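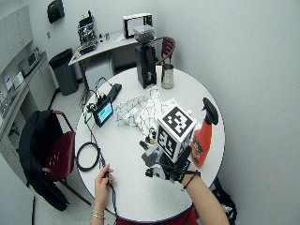 Grelholm Round Table, White

Item group: Tables > Café and break room
Availability: in stock at Wasemness, 2 weeks to order for other depots
Sold by: Tsolakis Contract Furniture

The Grelholm is a round table for small kitchens, coffee corners and break rooms. The top is plain white with no pattern and no seam across it. It seats two people with room for a meal each, or three if they are only having coffee. Many of our customers use it as a side station, with a grinder at the back, a cup or milk pitcher next to it and a clear area at the front to work on.

There is one top and one color. We are sometimes asked for gray or black. We do not stock these and the maker has no plans to add them.

Choosing a place for it

A round top needs less clearance than a square one of the same width, but chairs still have to pull out. Allow enough floor behind each chair for a person to stand up and step back. If the table is going against a wall, leave a hand's width of gap so cords can drop behind it and the edge does not rub the paint.

If you plan to keep a coffee grinder on it, put the grinder at the back, on the side closest to the outlet. A tall grinder with a full hopper is top-heavy and should not sit near the edge. Check that you can lift the lid off the hopper without hitting a shelf. Power adapters and extra cable can lie on the top, but we suggest a clip at the rim or a short tie so that nothing hangs where a knee or a chair will catch it. There is no cable hole in this table. Please do not drill one. Drilling voids the warranty.

Chairs

The table is sold without chairs. It is often ordered with the Clerinham chair in dark red, which has a metal frame. The Clerinham stacks up to 8 high and can be ordered singly. Dark red and white look good together in a room without much other color, and the red hides scuffs better than the lighter shades do. Chairs with arms will fit, but they may not push all the way in, so measure the arm height first.

Cleaning and care

Wipe the top with a damp cloth after use. For coffee rings, use a mild spray cleaner, leave it for a minute and wipe again with a clean cloth. Spray the cloth if there is anything electrical on the table – a grinder, a tablet, a charger – and keep the liquid away from plugs. Ground coffee should be brushed off dry before you wipe. If you wet it first it smears, and the fine grounds get into the cloth and then go everywhere.

Do not use:
scouring pads or steel wool
bleach, undiluted
acetone or paint thinner
wax or furniture polish (it leaves a film that shows on white)

Hot cups are fine. Hot pans are not, and neither is a kettle straight off the burner. Use a trivet. Heat marks are not covered.

Metal cups and steel pitchers can leave gray lines if they are dragged. The lines are metal left on the surface, and most will come off with a paste of baking soda and water on a soft cloth. Rinse well afterward.

Assembly

The table ships in 2 cartons, one for the top and one for the base. Lay the top face down on a blanket or on the flattened carton. Set the base on it, start all the bolts by hand, then tighten them with the key supplied. Turn the table over with two people. Adjust the feet until it stops rocking. Tighten the bolts again after the first month, and once a year after that.

Please check the top for marks before you assemble it. We will exchange a damaged top at no charge if you tell us within two working days of delivery. Keep the packaging until you have checked.

Delivery

Curbside delivery is included for orders from the Wasemness depot. Inside delivery costs $64 per order and covers one flight of stairs. For upper floors without an elevator, call first. Drivers do not assemble furniture or take away old tables.

Orders placed before noon on Monday normally go out the same week.

Returns

Unassembled tables in the original cartons can be returned within 30 days. Assembled tables can be returned only if there is a fault. Return shipping is at the customer's cost unless we sent the wrong item.

Spare parts

Bolts, keys and feet are kept at the depot and can be bought separately. Replacement tops are made to order. Have the number from the label under the top ready when you call – older bases use a different bolt pattern and the current top will not fit them.

Related items
Clerinham chair, dark red
Clerinham chair, seat pads
Grelholm rectangular table, white
Foot glides for hard floors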